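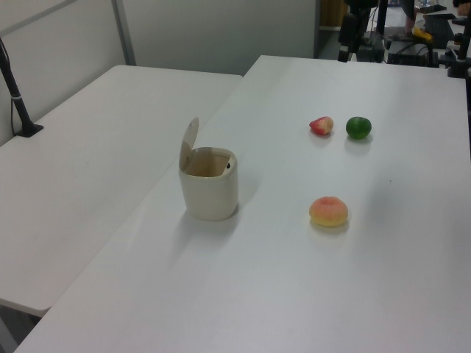

Miniature lidded bin with toy fruit, white tabletop.

Wulstead Food Scrap Collection Pilot
Second progress report to the Donnelly Fund
Prepared by Emese Illés, project lead
Reporting period: July to December

1. Status

Collection is running on both routes. Participation has passed the level required for the midpoint review, contamination is within the limit set by the receiving site, and spending is below plan. Two items are behind schedule: the apartment building enclosures and the moisture testing. Both are covered below, with revised dates.

The grant agreement provides for 300 participating households. All 300 places had been filled by the end of August. Households that move away are replaced from the waiting list at the start of the following month.

2. Collection

The east route covers single-family streets between the river and the rail line. The west route covers a mix of row houses and low apartment buildings. Workden, the collection contractor, runs each route once a week with the same truck and, where possible, the same crew.

Set-out is recorded by the crew at the curb on a paper sheet, one line per address. We had planned to record set-out on a handheld device. The device took longer to use than the sheet did and was withdrawn after the first month. The sheets are typed up at the depot the next morning.

In November, 155 households set out a container at every scheduled collection. The remaining households set out less often, and most of those fall into an every-other-week pattern. We do not regard this as nonparticipation. A two-person household that cooks little may not fill a container in a week, and the weights for the every-other-week group are consistent with that reading.

Set-out on the west route is lower than on the east route in every month of the period. The gap narrowed in the fall and widened again in December. The December change is confined to the apartment buildings, where containers have to be carried down to a shared set-out point that is unlit after 4 p.m. The building owner has agreed to a fixture. Installation is not yet scheduled.

Missed collections were concentrated in July, when the truck was following a route sheet that had not been updated for a street closure. The sheet was corrected and the addresses were served the next day. Since then missed collections have been isolated and have been resolved by phone.

3. Containers

Each household has a small lidded container for the kitchen and a larger latching container for the curb. The kitchen containers have held up well. Complaints concern the curb container, and specifically the latch, which stiffens in cold weather and is hard to open with gloves on. The supplier has sent a replacement latch with a longer tab. It fits the existing lid without drilling. We have installed it on a trial group of about 30 containers on the east route and will report the result at the end of the winter.

Liners remain optional. Households that use liners are asked to use only the certified compostable type listed in the welcome packet. Noncertified liners were the main source of contamination in the first report and they are still the main source, at a lower level.

One design question from the first report is now closed. We had asked whether the curb container should be vented. Vented and unvented lids were compared over the summer on adjacent blocks. Vented lids reduced liquid at the bottom of the container but drew more complaints of flies. We are staying with the unvented lid and have added a line to the household guide on wrapping wet scraps in newspaper.

4. Contamination

Loads are inspected on arrival at the Likia composting site, where the operator tips each load onto a concrete pad and removes visible contaminants by hand before mixing. The removed material is weighed and the weight is reported to us with the load ticket.

The contaminated fraction, by weight, was highest in July and declined through October. It rose slightly in November and has been level since. No load was rejected during the period. One load in September was accepted with a written warning after glass was found in it. The glass was traced to a single block, where a notice was delivered to each door. It has not recurred.

In order of weight, the contaminants removed were noncertified liners, food still in its packaging, produce stickers and rubber bands, and metal flatware. The flatware is returned to the depot, where a box of it is available to anyone who wants to look for a missing spoon.

Weight understates the importance of produce stickers. They are difficult to remove by hand and pass through the finishing screen. The Likia operator has asked for more emphasis on them, and the spring mailing will lead with that item.

5. Processing

Material is mixed with shredded yard waste at the ratio set by the site permit and placed in covered windrows. Temperatures are logged daily with a probe at fixed points along each row. All rows started in the period reached the temperature required for pathogen reduction and held it for the required number of days.

Moisture testing has not kept pace. The site laboratory was without a working drying oven for most of October, and samples from that month were held too long before testing to be usable. We have excluded them. The oven has been replaced and testing has resumed, but the October gap means that the fall moisture series cannot be compared with the summer series in the way the evaluation plan describes. We propose to repeat the fall series next year and to present the summer data alone in the interim evaluation. The Fund's agreement to this change is requested.

The first finished compost was screened in November. It is coarser than we would like for garden use. A finer screen is available on site and will be used for the spring batch. The coarse material has been accepted by the parks department for tree planting.

6. Outreach

Outreach in the period consisted of the welcome visits, a quarterly mailing, a table at the fall street market, and sorting sessions for children at the Wulstead branch library. The sorting sessions were not in the original work plan. They were added at the library's request and are delivered within existing staff hours.

Attendance at the library sessions was uneven. The after-school session was full each time. The morning session for preschool children drew few families and has been moved to follow the existing story hour. The script for the preschool group has been cut to one question – does it go in the bin or not – and the material on liners has been dropped from it entirely.

The household guide has been revised. The main changes are a larger type size, a shorter list of accepted items, and a separate list of items that are often asked about: coffee filters, tea bags, eggshells, greasy cardboard, houseplants. Tea bags are the most frequent subject of calls to the project line. Some brands contain a plastic mesh and some do not, and the guide now says to empty the bag and put it in the trash.

Translated versions of the guide are in proof.

7. Apartment building enclosures

The work plan calls for enclosures at the apartment buildings on the west route, to be in place by the end of September. They are not in place. The delay arose in three stages: the original fabricator withdrew, the replacement drawings required a second review by the fire department, and the ground was then too wet for the concrete work. The drawings are now approved. The fabricator is holding the steel. The pads will be poured in March if ground conditions permit, and the enclosures will be set in April.

Until then the buildings are served by loose containers at the set-out points. These are adequate but untidy, and the owners have been patient about it.

8. Budget

Spending to the end of the period is below plan in three lines. Enclosures are unspent apart from the drawing fees. Laboratory costs are low because of the October gap. Printing is low and will recover when the translated guides are delivered.

Collection costs are slightly above plan. Workden applied the fuel adjustment allowed under the contract in August and again in November. We do not expect a further adjustment before the contract anniversary, but we have assumed one in the forecast.

No transfer between budget lines is requested at this time. If the enclosures come in under the fabricator's quote, we may ask to apply the balance to the latch replacement, which is not funded in the current budget beyond the trial group.

9. Risks

The Likia site permit is due for renewal next summer. The operator has filed the application and expects no change to the accepted materials list. If the list were narrowed to exclude meat and dairy, the household guide and all container labels would need to be reissued.

Crew continuity is the other item to note. The lead driver on both routes is retiring in February. Workden has assigned a replacement, who will ride along through January. Address-level notes that were previously carried in the driver's head – dogs, locked gates, shared driveways – are being added to the route sheets.

10. Next period

Pour pads and set enclosures at the apartment buildings.
Complete the latch trial and decide on full replacement.
Screen the spring batch with the finer screen and test it.
Issue the spring mailing, with produce stickers as the lead item.
Deliver the translated guides.
Submit the interim evaluation in May.

Load tickets, set-out sheets and the temperature log are available on request from the project office.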